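Chapter 4

What Are You Paying For?

Benedikt Fankhauser
September 2021
Shares 60 | Comments 2

Every firm that sells a robot will lend you a spreadsheet. It arrives by email the day after the visit, with your company name already typed in the top corner, and it asks for four things: the price of the equipment, the hourly cost of the worker, the number of hours in a shift and the number of shifts in a week. Fill those in and a cell at the bottom turns green. I have been sent a good many of these over the years and have yet to meet one where the cell turned red.

This chapter deals with the part of a budget that the spreadsheet leaves out. It assumes you have read Chapter 3 and can work out a simple payback period. It also assumes that you are buying for a small or middling site, with no automation engineer on the payroll and a manager who would like an answer by Friday.

Take the case of Girkgate, a packing firm that puts mixed goods into cartons for gift shops. In April the owners were offered a two-arm bench cell by a dealer called Drodmont. The quotation was for the arms, the grippers, the cameras, the bench frame and two days of training. It was a clear, well laid out document and every figure in it was correct. Chinyere Abubakar, who looked after the site's purchasing, read it twice and then wrote a list of what it did not mention. Her list was longer than the quotation.

She wanted to know who would teach the cell a new product, and how long that took. She wanted to know what a spare set of fingers cost and how often people bought one. She asked whether the software was paid for once or every year, and what happened to the arms if the yearly payment stopped. She asked about floor space, guarding, insurance, and who would stand next to the thing on the first Monday. Drodmont answered the question about fingers the same afternoon. The others took longer, and two of the answers were 'it depends'.

'It depends' is a fair reply, but it cannot be put in a column. When you meet it, ask what it depends on, then price the bad end of the range as well as the good one. A second dealer, Danzer, gave Girkgate a lower price and a shorter answer to every question. That should worry you more – a supplier who finds nothing uncertain about your work has probably not looked at it.

Then there is the demonstration. You will be shown a success rate, and you should ask what was counted. Danzer's sheet said 196 out of 200 picks. On paper that is very good. Girkgate, however, packs 2000 items in a day, and at the same rate 40 of those would need a person to walk over and put things right. If each stop lasts a minute, you have lost 40 minutes of running time and you still employ the person. Neither cost was in the spreadsheet. The figure also came from one product, picked from one place, on the dealer's own bench. 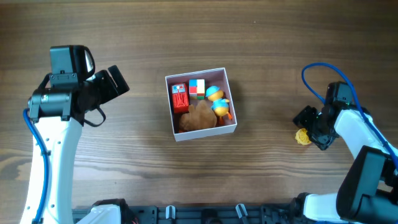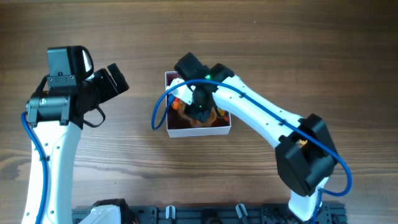
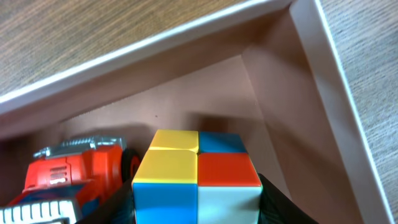
A budget should be built on your own goods, and on the awkward ones first. Most sites have a few lines that make up the bulk of the volume and a long tail of odd shapes that make up the bulk of the trouble. If the trial uses only the first kind, the tail will turn up later as overtime. A small puzzle cube between two gripper fingers, as in the last picture, is a kind job: flat sides, square corners, something firm to press on. The brown plush toy in the box in the first picture asks for something else, and I would want a separate figure for it before I signed. Ask for the results line by line, and do not accept an average across the lot.

Girkgate did ask. The trial was run again with goods from its own shelves, and the new figures went into a budget with three columns, marked hoped for, likely and poor. The poor column did not pay back within 60 months. The owners bought nothing that spring, and took the Lesero label printer they had been putting off instead. Whether that was the right choice is taken up in Exercise 4.2, where you will find the full costs. The next section sets out the three columns and explains how to fill in each of them.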